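Ukier Community Help > Perception > Instrument tracking

Thread mask swaps instruments when the tips get close

Ilango Nair
Newcomer

Hi all! I'm having a great time with the Rondel tracker, but I've hit a wall. I run the keypoint model on suturing video, and as long as the two tips stay well apart, it's lovely. Once the jaws come nearly together and green thread runs over one of the wrists, the left and right labels trade places and my planner thinks each arm has jumped across the view. My test clip is 712 frames and the labels swap 6 times. I'm matching on distance between tips only. Do I need to retrain, or is there something smarter to do in the tracker?
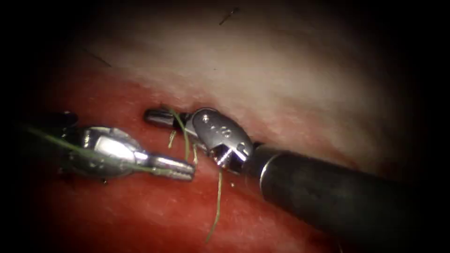 Does the tracker need joint readings from the arms to keep the labels straight?
Video alone will do for most clips, but joint readings make it far steadier when the tips cross or hide each other.

Stella Athumani
Regular

Oh, I love this problem! Don't retrain yet. Tip distance is the worst thing to match on right when you need it most, so match on the whole tool: shaft direction first, then wrist, then tip. One shaft comes in from the left and the other from the right, and that hardly changes even when the jaws are close enough to touch. In Rondel, set match_mode to "shaft_axis" and drop the tip weight way down. I'd also run the Nzioka thread filter before the keypoints, so a strand over a wrist gets masked and doesn't get picked up as an edge of the jaw. Doing both took my worst clip down to 2 swaps (it had been a mess), and the planner finally quit panicking!

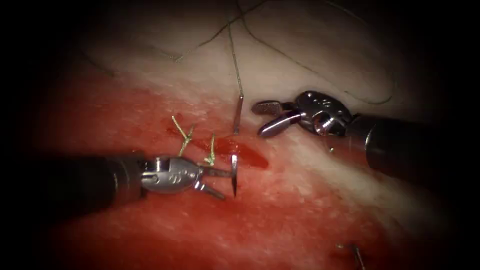
Page last changed in August by Chiyo Kobori

One more thing from me. Thread color matters. The filter ships tuned for green, and dark thread on pale tissue gets through it completely, so add a second color range if your clips have both. Check loose needles too. A bright one lying off in a dim corner can score as a jaw.

Josphat Obura
Newcomer

just raise the confidence cutoff, worked for me

Ilango Nair
Newcomer

Tried the cutoff first, Josphat, and I lost the tips altogether for long stretches. Shaft matching is wonderful though! Zero swaps up to frame 244, still checking the rest. Where does the second color range go, same config file?

Stella Athumani
Regular

Same file, under thread_colors. Add it as a new line below the green one and restart the filter.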